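Bernatus Extends Furniture Reuse Service to Sadero and Camargo

21 Jun 2018

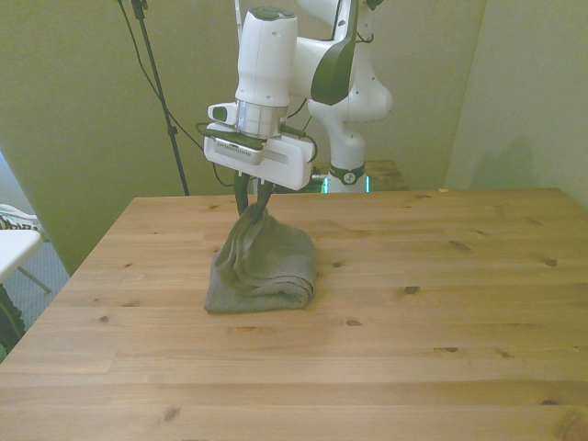
A table in light pine wood.

The Bernatus District Council has approved the extension of its furniture reuse service to the towns of Sadero and Camargo. Residents of both towns will be able to book a free home collection for household furniture in usable condition, under the same terms that now apply within Bernatus.

The service was set up to reduce the amount of bulky furniture sent to the district landfill. During its first full year of operation it accepted 2,427 items, most of them tables, chairs, bed frames and chests of drawers. Of these, 861 were given to households referred by the district housing office. The remainder were sold at the Bernatus depot, sent for repair, or broken down for their wood and metal.

Under the decision adopted by the council, a second depot will open in Sadero in the former grain merchant's building on Mill Road. The building has a loading area at street level and was last used for storage by the district parks department. Work on the roof and the electrical system was completed in May. Camargo will not have a depot of its own and will be served from Sadero.

Items accepted under the service include solid wood furniture, metal shelving, desks, and upholstered seating that carries a fire safety label. Mattresses, fitted kitchen units and any item treated with wood preservative for outdoor use are excluded. Glass tabletops will be accepted only if they can be removed from the frame before transport.

Residents wishing to donate furniture should contact the district service desk by telephone or in writing and give the approximate size of each item. The collection crew will decide at the door whether an item can be accepted. Furniture that is refused remains the responsibility of the household and may be taken to the bulky waste site at the usual charge. Drawers and cupboards should be emptied before the crew arrives, and large tables should be taken apart where the legs are bolted on. Screws and bolts should be placed in a bag and taped to the underside.

The council also approved a change to the repair program known as Fliltden, which has operated from the rear workshop of the Bernatus depot. Fliltden will now offer evening classes in basic furniture repair to residents of all three towns. Each class will be limited to 12 participants. The first course covers loose joints, surface scratches and the refinishing of softwood tabletops. Hand tools will be supplied, but participants may bring a small piece of their own furniture to work on, provided it can be carried by one person.

In a written statement, the council said that demand for used furniture in the district remained higher than the depot could meet. More than 175 households were waiting for at least one item at the end of May, with dining tables and single beds the most frequently requested. The statement added that families moving into district housing would continue to be given priority.

Prices for items sold to the general public will remain unchanged. Income from sales will continue to be used for vehicle costs and for materials in the repair workshop.

The Sadero depot will keep the same opening hours as the Bernatus depot, including the midday closing. Parking on Mill Road is limited to loading, and visitors are asked to use the public lot behind the library. Collection schedules for Camargo will be posted at the town hall and mailed to residents with the next water bill. Requests for classes will be taken in the order in which they are received.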